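Archivado en: Actas de reunión / Maquinaria y taller

Acta de la reunión de seguimiento, 21 de abril de 2020
Taller de encuadernación Siltwood

Asunto: visita a la jornada de puertas abiertas de Plumcombe y posible compra del sistema Jotel.

Se abre la sesión a las 10. Preside Gertraud Tanner. Se aprueba el acta anterior con una corrección en el apartado de las guillotinas, donde se había puesto el modelo antiguo.

1. Informe de la visita

Gertraud Tanner resume lo que se vio. La jornada estaba anunciada como demostración de un sistema que aprende a recoger piezas pequeñas a partir de lo que hace una persona con una pinza de mano. Plumcombe llama Jotel a la pinza y Xavier al brazo que después repite la tarea. La charla previa duró bastante más que la demostración y se habló mucho de plazos de amortización, siempre con talleres que hacen un solo producto. El nuestro cambia de formato varias veces en una mañana.

En la parte práctica, un empleado de la casa fue cogiendo con la pinza cantoneras metálicas y dejándolas en una bandeja. Lo hacía bien. También es verdad que llevaba meses haciéndolo, según reconoció él mismo cuando se le preguntó. A continuación Xavier hizo seis cantoneras seguidas, todas del mismo tamaño y colocadas en la misma posición. Se pidió que alguien las echara en la bandeja sin ordenar y la respuesta fue que eso estaba previsto para la versión de mayo.

Según la ficha entregada, el brazo se entrenó con 1518 repeticiones grabadas. La ficha no dice cuántas se descartaron ni cuántas personas las hicieron. Se preguntó por ambas cosas y quedaron en mandarlo por escrito. A fecha de hoy no ha llegado.

2. Prueba con material propio

Se habían llevado cantoneras nuestras, cintas de registro y un paquete de guardas. Con las cantoneras no hubo problema serio. Con las cintas, la pinza cierra pero la cinta se escurre de lado, y el empleado acabó ayudándose con la otra mano, cosa que Xavier no tiene. Las guardas no se llegaron a probar por falta de tiempo.

Se comenta que la pinza pesa poco y que el movimiento de apertura es cómodo. En eso hay acuerdo. Varios asistentes señalan, sin embargo, que una cosa es que la herramienta sea agradable de usar y otra que las grabaciones sirvan para algo en nuestra mesa de trabajo, con nuestra luz y con cola en los dedos.

3. Dedos y recambios

Los dedos son dos bloques negros atornillados. Se preguntó si se pueden pedir más estrechos, porque entre el lomo y la tapa no entran los que se enseñaron. Plumcombe dice que sí, a medida, y que el juego saldría por casi 1000 euros. El precio no figura en la oferta. Se acuerda pedirlo por escrito, junto con el plazo de entrega y la duración estimada de las superficies de agarre.

Queda también sin aclarar quién se encarga de volver a grabar cuando se cambian los dedos. En la charla se dio a entender que las grabaciones anteriores siguen valiendo. El técnico que atendía la mesa fue más prudente y dijo que «habría que verlo».

4. Horas de grabación

La oferta supone que las repeticiones las hace el personal del taller en ratos libres. Gertraud Tanner pide que conste su desacuerdo con la expresión. Si se graba, se graba en horario de trabajo y esas horas se suman al coste. Se le da la razón por unanimidad.

Se plantea además qué queda registrado aparte de las piezas: voces, manos, papeles de clientes encima de la mesa. El folleto dedica a este asunto dos líneas y ninguna dice dónde se guardan los archivos.

5. Acuerdos

No firmar la reserva, aunque el descuento de la jornada venza antes de la próxima reunión.
Enviar a Plumcombe las preguntas de los puntos 1, 3 y 4 en una sola carta.
Solicitar una segunda demostración en nuestro taller, con guardas y cintas, y con las piezas sin colocar.
Guardar la ficha técnica y el folleto en la carpeta de maquinaria, detrás de la oferta de la plegadora.

6. Ruegos y preguntas

Se pregunta si la plegadora vuelve de reparación en mayo. No se sabe.

Se levanta la sesión.

Anexo al punto 3. La pinza de mano con los dedos abiertos sobre la mesa.
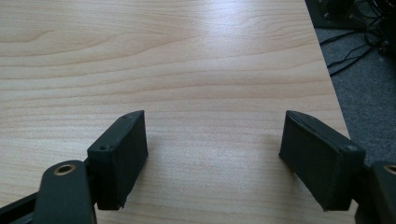 Ho-yin Peng, leído el borrador, responde que el acta le parece dura con Plumcombe y que las cantoneras, al fin y al cabo, son lo que más tiempo se lleva cada semana. Añade que votaría a favor de alquilar el equipo un mes, si lo alquilan, y que se ofrece a grabar él las repeticiones, dentro del horario. Pide que su comentario se adjunte sin modificar el texto de los acuerdos.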